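Lists > Work and Machines > Archive > December > Re: folding station, what do your people do now?

From: Aksel Mogensen
To: the list
Subject: Re: folding station, what do your people do now?

Dear all,

Sayaka Honda wrote:

> We are a rental laundry for workwear and we think of buying a
> folding robot for the last table. The seller speaks only of pieces
> per hour. I would like to hear from a place that has one, how the
> day has changed for the staff.

Thank you for the question, Sayaka. At Skastar we have had one folding arm on trial since the spring. We wash work clothes for hotels and two ferry lines, in a good week 4000 pieces. I am shift leader, so please read this as one man's view from the floor.

The dark garments were the first we gave to the arm, as they are the dullest work for us. It takes hold of the cloth with two fingers and must find a fold or an edge it can hold.
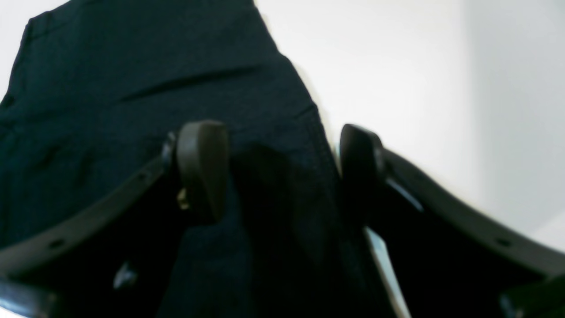 Did anyone lose their job because of the arm?
Two contracts which ended in the summer were not renewed, and the management said this had other reasons. The rest of us kept our hours, but the tasks are different.

Before, four persons stood at the folding tables and changed places after each break. Now one person has the arm for a whole shift. She feeds it, takes away what it has done badly and writes down why. Gunhild Oddsson has folded here longer than anybody and she likes this work less than she expected. Her shoulders are better, she says, but she has no one to talk with before lunch.

We keep the notes in a paper book, which I can recommend. In the first month there were 600 entries, most of them "took two layers" or "lost the edge". In the last month there were 129.
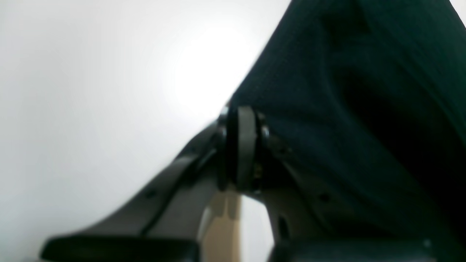

The book also gave us something to bring to the meetings. When the supplier, Brilla, wanted to raise the speed, we could show which garments already went wrong at the old speed, and the speed stayed as it was. I do not think they would have listened to us without it.

My advice is to agree on the rotation before the machine comes. We did it afterwards and it took many weeks. Now nobody has the arm for more than half a shift, and the training is paid as working time.

I can send a copy of our rotation plan to those who want it.

With kind regards,
Aksel Mogensen

Comments

Vibeke Hjaltested: We had the same with the loneliness. We moved the sorting table next to the robot and it helped a lot.

Ívar Ravn: Who repairs it at night? With us it just stands until the morning.

Aksel Mogensen: Same here, Ívar. We fold by hand until the technician comes.

Contact the list owner | Copyright remains with the authors | Back to top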